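# Trondmont Community Kitchen: your questions about fruit mornings

Hello and welcome! These are the things people ask us most before their first visit.

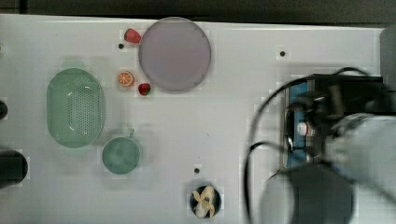
*Strawberries and a slice of orange with one of our round plates.*

**Do I need to book?**

We'd love it if you did, though we won't turn you away at the door. Ring Darcy Turcotte or leave your name in the book at the Hegarty Street entrance, and do mention any little ones coming along, so we can put out the low chairs.

**What does it cost?**

Adults are $11 and children under five are free. If money's a bit tight this month, please come anyway and have a quiet word with Darcy (who has heard it all before and won't make a fuss).

**Can I bring fruit from my own garden?**

Oh, please do! Lemons, feijoas, the odd bucket of plums, we're grateful for the lot. Give it a rinse first and leave it on the bench by the sink. We can't take home-bottled preserves, I'm afraid, even lovely ones.

**My daughter is allergic to strawberries. Is she safe to come?**

Have a chat with us beforehand. We can set her up at a separate table with her own board and knife, but we share one kitchen and can't promise there'll be no traces.

**Where do I park?**

The gravel area behind the hall is best. Trotetti Lane looks tempting, but it's permit only and the fines are dreadful.

**Are you open all year?**

We run through to the end of August 2021, have a good long rest, and start up again in March.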